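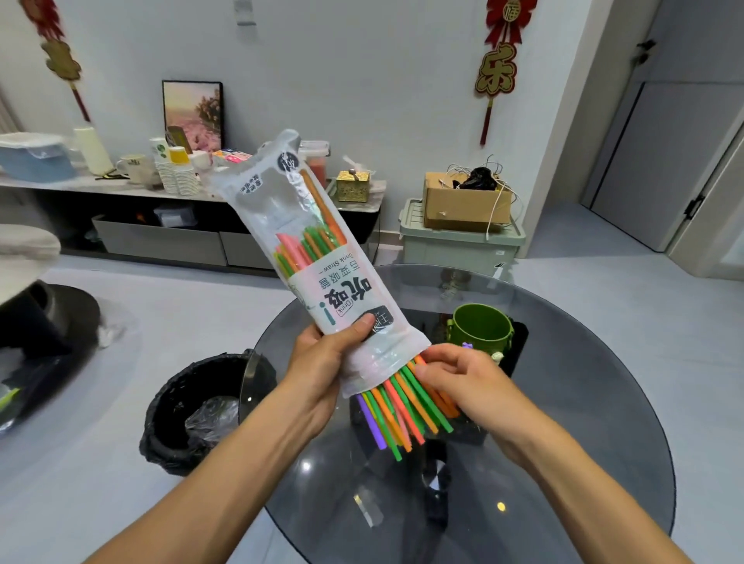
Guía para el ensayo comparativo de pinzas con objetos finos y flexibles

Agosto de 2022
Unidad de Evaluación de Manipulación, Skorance
Responsable del procedimiento: Gizella Szalai

1. Objeto

La presente guía establece los pasos para comparar la pinza Gulyás, de dedos paralelos, con la pinza Molludley, de dedos adaptativos, en una tarea doméstica: extraer pajitas de plástico de su bolsa y depositarlas en un recipiente cilíndrico. Los resultados obtenidos por ambas pinzas se contrastan con la ejecución manual de la misma tarea, que sirve de referencia.

2. Material necesario

Brazo con brida compatible con las dos pinzas
Controlador Jistix, con el registro de fuerza activado
Cámara situada a la altura de la cabeza, orientada hacia la mesa
Bolsa transparente de pajitas de colores
Recipiente cilíndrico de boca abierta
Mesa estable

Se recomienda conservar el mobiliario habitual de la vivienda. Una mesa de cristal oscuro resulta adecuada para valorar el comportamiento de la cámara ante los reflejos, y deberá mantenerse la misma iluminación durante toda la comparación.

3. Referencia manual

Antes de montar la primera pinza, una persona realizará la tarea completa con ambas manos. Una mano sujeta la bolsa y la otra accede al extremo abierto. Las pajitas se retiran en manojos, sin alinearlas previamente, y la bolsa se deja sobre la mesa.

El operador anotará los tipos de agarre empleados, en especial los cambios entre el agarre de un manojo y el de una pajita suelta.
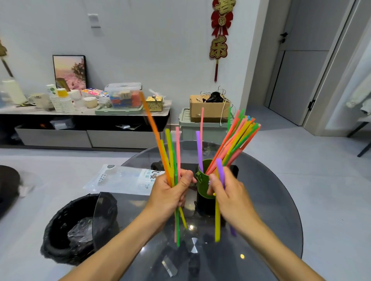 Figura 2. Referencia manual: un manojo de pajitas en cada mano, con el recipiente entre ambas.

4. Montaje y ajuste de la pinza

4.1. Desconecte la alimentación del brazo y fije la pinza a la brida.
4.2. Restablezca la alimentación y seleccione en el controlador el perfil correspondiente al modelo instalado.
4.3. Ejecute el ciclo de apertura y cierre en vacío. El tiempo de espera entre órdenes se fijará en 3000 milisegundos.
4.4. Ajuste la fuerza de cierre partiendo del valor mínimo. Auméntela de forma gradual hasta que el manojo se mantenga sujeto sin que las pajitas queden aplastadas.
4.5. Guarde el perfil con el nombre de la pinza. No reutilice el ajuste de un modelo en el otro.

5. Ejecución

Cada pinza completará 20 intentos, repartidos en dos series iguales. En la primera se tomarán manojos; en la segunda, pajitas sueltas. Entre un intento y el siguiente se devolverán las pajitas a la bolsa y se colocará el recipiente en su posición inicial.

Un intento se considera válido cuando el material agarrado queda dentro del recipiente y este permanece en pie. Las caídas parciales se registrarán aparte, con indicación del momento en que se produjeron: cierre, elevación, traslado o apertura.

6. Revisión de los registros

La grabación de la cámara se revisará junto con la curva de fuerza del controlador. Preste atención a los fotogramas en los que las pajitas aparezcan borrosas por el movimiento, ya que en ellos no debe estimarse la orientación del manojo. Se utilizará el fotograma nítido más próximo.

Si los reflejos del tablero provocan detecciones falsas, anote el intento y conserve el archivo original. No se admitirán correcciones manuales de las etiquetas antes de cerrar la serie.

7. Entrega

La hoja de resultados se remitirá a la Unidad con los perfiles de ambas pinzas y las grabaciones sin editar. Las modificaciones de este procedimiento se incorporarán en la revisión de noviembre.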